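How Does Bread Turn Into Toast?
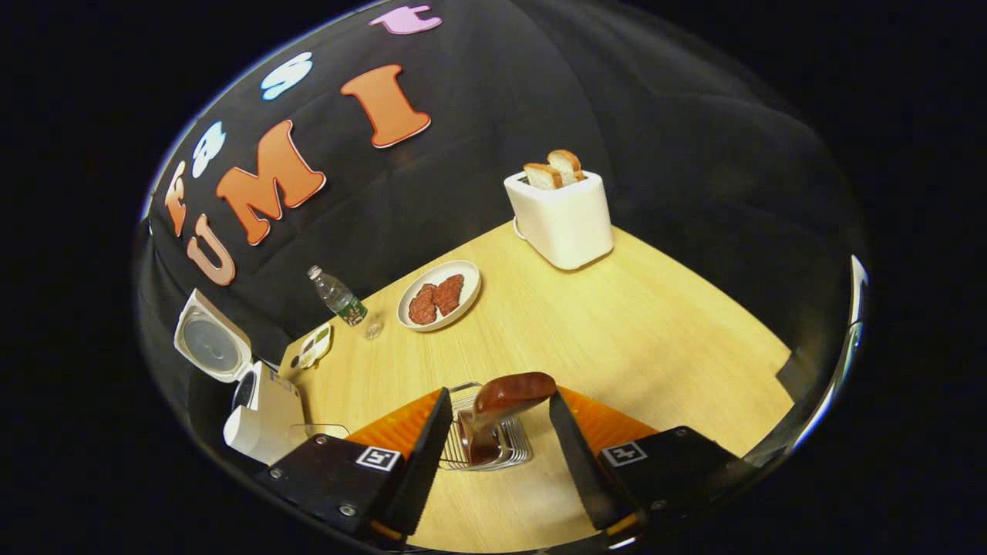
Two slices of bread sticking up out of a white toaster, with a wire spatula nearby.

Bread goes into the toaster soft and comes out crunchy, with a smell that can pull you out of bed! Same slice, same size, nothing added. So what happened in there? Quite a lot, and it all happens in a couple of minutes.

Inside the slots

If you could shrink down and stand in a toaster slot (please don't try!), you would see thin wires running along the walls on both sides. When you push the lever down, electricity flows through those wires. They don't let it through easily, and all that pushing makes them heat up until they glow orange. The glow carries heat straight to the bread, the same way sunshine warms your face on a cold day.

A little rack holds the bread in place, and a spring pulls on the rack the whole time. When the toasting is done, a catch lets go and POP, up comes breakfast.

First, the drying

Bread has a lot of water in it, even though it doesn't feel wet. The heat turns the water near the surface into steam, which floats away out of the top of the slots. You can sometimes see a little wisp of it. The outside of the slice gets dry and crisp while the middle stays soft.

Want to test it? Weigh a slice on a kitchen scale before toasting and again afterward. The toast will be lighter, and the missing part is mostly water that drifted off into your kitchen.

Then, the browning

Once the surface is dry it can get much hotter, and now the really tasty part begins. Tiny building blocks of protein in the bread join up with sugars and make hundreds of new flavors and smells, plus that lovely brown color. Scientists call this the Maillard reaction (say "my-YAR"). It also happens to cookies, roasted nuts and the crust of a loaf while it bakes in the oven. That's why a slice of bread often has a golden-brown crust around a pale middle before it has been anywhere near a toaster: the outside of the loaf got the most heat!

Leave bread in too long and it goes past brown to black. Black toast tastes bitter, and there is no way to turn it back. You can scrape off the worst of it with a butter knife, but the flavor tends to hang around.

What about the spatula?

A spatula made of wire loops is great for lifting and turning food in a pan. Grease and drips can run down through the gaps while the food stays on top. It's handy for French toast and eggs, but metal must NEVER go into a toaster. Those hot wires carry electricity, and metal carries electricity very well too, so it could give you a dangerous shock. If your toast gets stuck, call a grown-up. They will unplug the toaster and let it cool before getting the slice out.

Try it: the toast color chart

Ask a grown-up to help you. You need 2 slices from the same loaf.

Toast the first slice on a low setting. Wait for the toaster to cool, then toast the second slice a little higher. Put them side by side on a plate. Which one is crunchier when you tap it? Which one smells stronger? Draw both slices and color them in as exactly as you can, and write the setting underneath.

Then get out the butter and eat your experiment!

Words to know

Crumb: the soft inside part of bread
Crust: the firm outside part
Steam: water that has turned into a gas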